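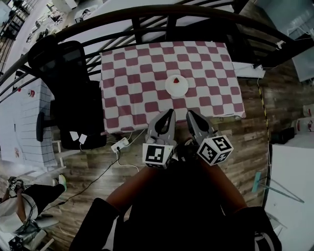
Griven wants 2,000 recordings of household chores by the end of its first collection round, and as of November 17, 2022, it has 1,416 of them. The rest will have to come out of people's arms. The company is building a learning system called Brosska, which is supposed to pick up table work by studying how people do it, and the people in question spend their shifts holding a pair of gray grippers at the end of their own perfectly good hands. One of the current tasks involves a red-and-white checkered tablecloth and a round white plate, a setup that would pass for a picnic if somebody took away the power strip and added lunch.

The session we dropped in on was being run on an upper landing, next to an office chair and a railing with a fair drop behind it. Zaid Kanaan, who schedules the collectors, said the location was chosen for its light and its outlets. He did not mention the view, though it is a good one.

Collectors work in 10-minute blocks. They reach, close the grippers, move whatever needs moving and put it back. Then they do it again a little differently, which is harder than it sounds. Left to themselves, Kanaan said, people settle into one favorite way of doing a thing by the fourth try and will defend it like a parking space.

"I tell them to be less efficient," he said. "I've had jobs where I got written up for that."
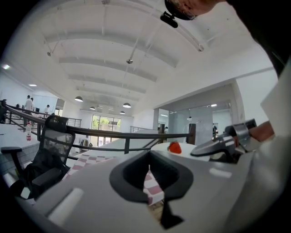
One strawberry, one plate and a gripper closing in from the right.

Fruit has its own chapter in the Griven task book. Yara Geagea, who wrote most of it, came over from a packaging firm called Tultis, where she worked on machines that moved identical cartons all day and never had to wonder which end was up. Strawberries offer no such comfort. They roll, they bruise, and no two of them sit on a plate the same way. Geagea has asked for 336 strawberry recordings in this round. She considers that modest.

She also wants the bad ones. A fumbled grab stays in the set with a label on it, on the theory that a system shown only success will have no idea what to do with a dropped berry. Collectors were slow to believe this. Several went on apologizing out loud to the grippers, and the habit has proved difficult to train out of them.

Cloth is the other headache.

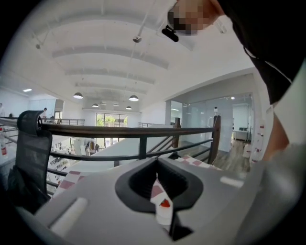
A tablecloth has no fixed shape to learn, and it looks different every time somebody lets go of it. Geagea's instructions on the subject run longer than those for plates, cups and fruit put together, and she is on her third draft. The second was withdrawn after two collectors read the word "straighten" and produced entirely different afternoons.

Once the round is finished, the recordings go to Amoah, the outside shop that checks labels and sends back the ones it doesn't like. Griven expects to start training Brosska on the approved set in April. Kanaan is already taking names for a second round, which will cover folding napkins.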